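Kollow says its cutlery caddy will save your evenings. Paltau renters aren't so sure

A plastic utensil holder with holes in the sides is being sold to Paltau tenants as the answer to the crowded kitchen drawer, and not everyone who signed up is convinced they needed one.

The homewares firm Kollow began its Clear Drawer offer in November, with 300 households in the Antunes apartment blocks invited to take a holder at a reduced price and try what the company calls "open cutlery storage". In plain terms, that means taking the spoons and chopsticks out of the drawer and standing them up on the table or the bench.

The flyer left in letterboxes claims the average household handles its cutlery 2000 times a year and could spare itself 873 of those "touches" by switching. It doesn't say who did the counting, or what a touch is. Asked for the working, Kollow sent back a second copy of the flyer.

Tiago Mota, who rents a two-bedroom flat in the second block, took up the offer anyway. He says the drawer he had was fine, apart from sticking in humid weather, and that he was mostly curious.

"You tip everything out on the table, you sort it, you put it back in," he said. "That's the whole system. I could have done that with a jam jar."

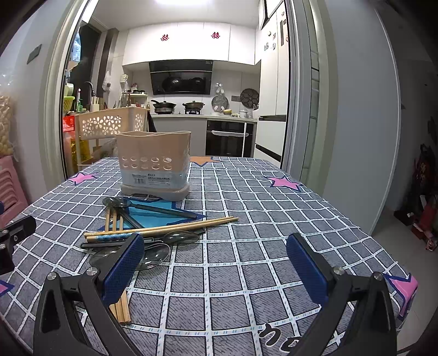 Sorting is where the idea gets shaky. The flyer suggests keeping like with like, but a round holder or a square one is still a single pot once it's full, and households that eat with both spoons and chopsticks end up with a mix of lengths fighting for the same space. Long-handled spoons lean. Short ones sink and have to be fished out by the bowl, the very end you'd prefer people kept their fingers off.

Kollow's reply is that the holes let air through, so things can go in straight after washing. Fair enough, as far as it goes. A dish rack has been doing the same job for generations, and most kitchens already own one. Wooden chopsticks left standing in a puddle won't thank you for it either, holes or no holes, if the base isn't emptied now and then. The flyer leaves that part to the customer.

Albertina Abreu runs the secondhand kitchen stall at the Paltau market and has watched storage crazes come and go. She expects to be selling the holders herself before long.

"I had the spice carousels, then the bag clips, then those racks for pot lids," she said. "They come in nearly new. People still have the sticker on."

She isn't against the things entirely. Someone with a tiny kitchen and no drawers at all would get good use from one, she said, and so would anybody who carries cutlery out to another room for meals. Her objection is to the promise of time saved. "Time for what? It's spoons."

There is some interest in the offer all the same. The tenants' newsletter, Gritance, ran a favourable write-up last month, though it also carried a half-page Kollow advertisement on the facing page. The editor said the two were arranged separately.

The company wants 1000 holders in local homes by the end of the offer and says it will publish what customers tell it. It wouldn't say whether that includes customers who go back to the drawer.

Mota hasn't decided. He likes the colour, he said, and his mother found the chopsticks without asking when she came for dinner. He has kept the old plastic tray as well, under the sink, in case.

The offer is open to tenants in all the Antunes blocks. Holders can't be returned once the packaging has been opened.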